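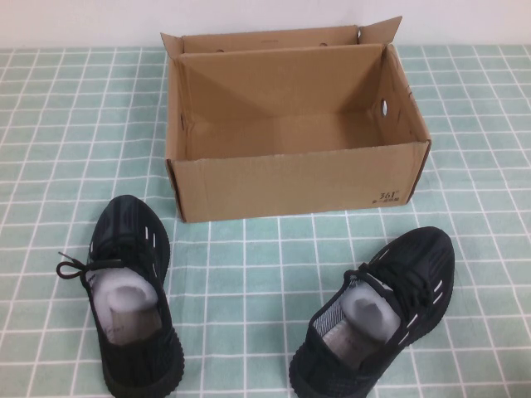
Stokorance Set-up Guide, Section 12: Shoe packing
Last updated 2018-03-10
Print this page | E-mail this page

Read first. Arms can do this chore, slowly. Not ready to be left alone with it. Keep a person at the stop button.

12.1 Before you start

1. Box in the middle of the table, open, long side facing you. Flaps up and out of the way.
2. Shoes on the cloth, one either side, soles down. Leave stuffing in the toes, soft uppers colapse without it.
3. Tuck in stray lace loops. Fingers catch on them.
4. Speed to 26. Not 100. Speed 80 is for hard parts in trays, never for knits.

CAUTION: Hands out of the box while the arm is live.

12.2 Packing the pair

5. Run the first shoe. Wait for the arm to clear before sending the second.
6. Second shoe goes in beside it, facing the other way. Toe to heel or they won't sit flat. Check the wrist camera veiw before going on.

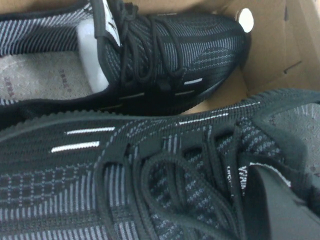
7. Arm still over the box? Leave it. Let the gripper open and lift straight up. No sideways moves below the rim.
8. Press stop. Then reach in and straighten the laces by hand if they need it.

NOTE: Black laces on a black upper are hard for the camera. More light helps, so does a plain cloth colour.

NOTE: Closing the lid is not supported in this release. Do it yourself. Planned for September.

12.3 Cables

9. Strap cables to the arm near the upper joint. Check slack at full reach before each run, keep loops clear of the box.
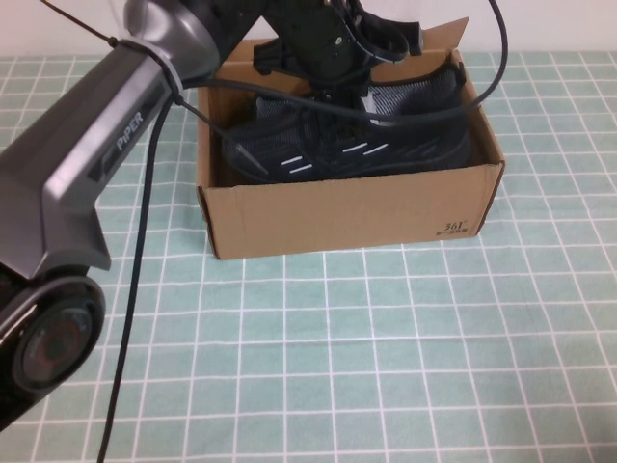 Bit-na Cha: I can box a pair in the time it takes ours to find the first shoe. Still use it for trials, wouldn't put it on the packing bench yet.

Related items
Section 11: Folding tea towels
Section 13: Loading trays with Tridwood fingers
Lost grip, common causes
Zuletden stop button wiring

Print this page | E-mail this page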